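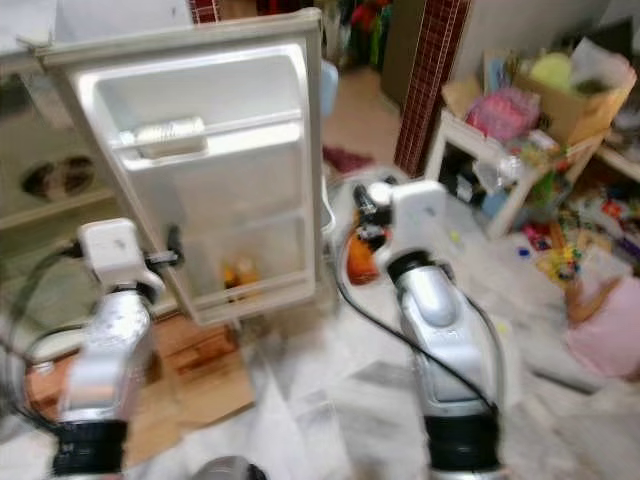 According to Emese Farkas, a refrigerator door is a worse opponent than anything on last year's course, and she would like it known that she said so back when we were still filling out the entry form. She did say so. I was there, and I was the one who typed "door tasks: yes" and hit submit.

So that is how our little club ended up spending most of its spring on one motion. Grab the edge of a fridge door, swing it open, let go without slamming it, and swing it closed again. My niece can do this, and she is at the age where she puts stickers on the dog.

For anyone who wandered in from the bread posts: I help out with the robotics club at the community college, which enters the Hovilier household challenge under the team name Doltomum. The name came from a typo in the first year and it has been printed on shirts, so it's ours now. The challenge gives you a list of chores and you pick the ones you want to be judged on. Each one is worth points. Laundry is worth a lot and we are not insane. Opening a refrigerator is worth 15, which sounded like free money in the way that "some assembly required" sounds like an afternoon.

The trouble with a door is that it only wants to move along one curve, and it doesn't care where your arm would like to go. If the gripper is clamped on the edge and the arm pulls in a straight line, something has to give. In our case it was usually the grip, which popped off with a noise like a stapler. Once it was the whole refrigerator, which scooted toward us a couple of inches while everyone in the room took one step back at the same time.

Wissam Ghanem wrote the first version of the door code and called it Stilteo. It had a very nice idea in it. The robot would take hold of the edge, give a small tug, watch which way the door gave, and work out the hinge from that. On the whiteboard it was beautiful. In the kitchen, the seal on the door held on through the small tug, so the robot concluded, quite sensibly, that it was holding a wall. Then it stopped and waited for instructions. I have worked with people like that.

Version two tugged harder. See above, regarding the refrigerator scooting.

We're now on the third version, which splits the job in half: one short firm pull to break the seal, then a pause, then the gentle part where it feels its way around the curve. The pause was Emese's. She watched herself open her own fridge at home, over and over, until her roommate asked if she was okay, and she noticed that she eases off the instant the seal lets go. Wissam put it in that night. By ten the next morning there was a video in the group chat with the caption "ok fine."

Numbers, for the people who only read these posts for the numbers. We ran 50 tries with the third version. It got the door all the way open 39 times. Of the ones it missed, most were the gripper landing too shallow on the edge and sliding off. A few were our own fault, including one where I had the laptop and started the wrong script and the robot waved at the fridge. It was a good wave, too, but it isn't on the list of chores.

Closing is still embarrassing. The rules say the door must be shut at the end, and a door that looks shut but has a finger's width of light showing does not count. Our robot gives it a polite nudge and turns away. We've talked about a hip check. The rule sheet doesn't forbid a hip check, though the robot doesn't have a hip, so that conversation went about as far as you'd expect.

The other thing I underestimated is how much practice matters in a kitchen that people live with. In the lab we have the Rawashdeh rig, a plywood door on a hinge that one of the second-years built over winter break, and we were practically perfect on it by February. It has no seal and no shelves, and it weighs nothing. It has never held a bottle. A door with stuff in it is heavier out at the far edge, and it keeps going after you've stopped pushing. All the settings we were so proud of were settings for plywood. We threw them out and started over, and I brought donuts, and we didn't talk much.

What I like about this bunch is that they'll argue for an hour over where on the edge to grab (Wissam wants the middle, Emese wants a little lower, I want to go home) and then just try both and write down what happened. The middle won, by the way. He has been decent about it, for him. He has only brought it up twice today.

There are 13 teams in our bracket and I have no idea how many of them checked the door box. If they were smart, they all took table wiping. The event is in April, which gives us enough time to fix the closing, or to fix the closing and break the opening, which is the more traditional way for us to arrive.

Emese has already asked what we're entering next year. The form has a line for drawers. I told her a drawer only goes in and out, how hard could it be, and she wrote that down with my name next to it.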